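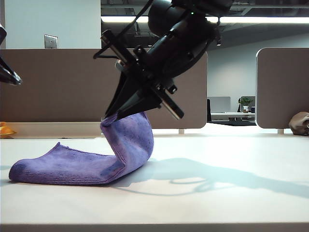
A purple microfiber towel on a white tabletop.

The Juvcombe Public Library District will end the purchase of paper towels for cleaning at its Gosby and Fjeld branches and use washable microfiber cloths in their place, the district office announced on Friday, November 2, 2018.

The district has ordered 308 cloths under a supply and laundry agreement with Wusell. The agreement costs $1485 and runs through May. Cloths will be collected twice a week and washed without fabric softener.
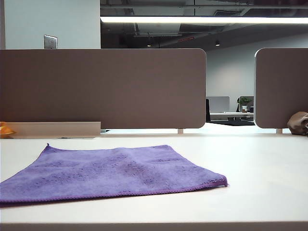 Microfiber cloth with a darker stitched hem.

Cleaning staff will use the cloths on reading tables, service counters and window ledges. Paper towels already in storage will be used up first. Public restrooms are not part of the change.

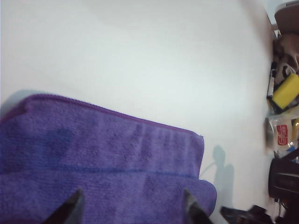 One library patron, in a written comment to the district, asked that the children's room be given its own set of cloths, kept apart from those used elsewhere in the building. The request has been added to the cleaning schedule for both branches.

Staff at Gosby will begin using the cloths within 10 days. Fjeld will follow once its storage closet has been refitted.
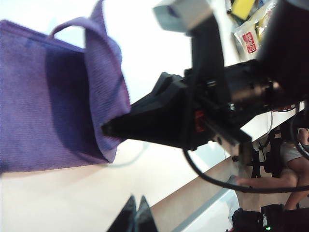
Will branch hours change?
Both branches will keep their current hours, and cleaning will continue to take place after closing.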